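Ticket 837 - Beltel label printer, Bollano packing line
Status: closed
Priority: 4

Reported: printer stops mid-batch with "media out" while the roll is still more than half full. Power cycle clears it until the next batch.

09:10 - Firmware current. Ran the self-test, passed. Sensor reading 14 with labels loaded, same value with the path empty. It should change between the two.

09:35 - Swapped the ribbon for a new Petkov roll. Fault returned on the second batch.

10:20 - Opened the side cover. Adhesive residue on the lower gap sensor and along the guide rail.
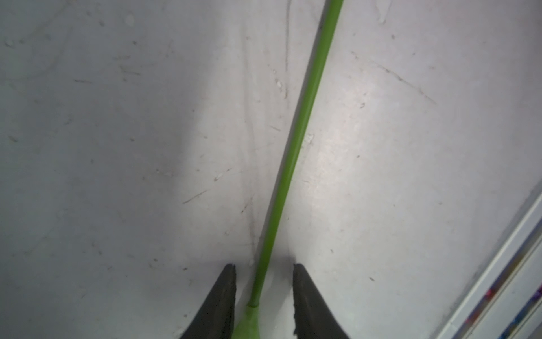

10:50 - Cleaned sensor and rail with alcohol wipes, let both dry, then ran media calibration from the front panel. Readings now differ between gap and label.

13:15 - Test run of 1000 labels, no stops. Darkness setting left as it was.

Follow-up: Brostevum stock sheds more glue at the cut edge than the old stock - add sensor cleaning to the roll change steps. Reopen this ticket if the fault comes back.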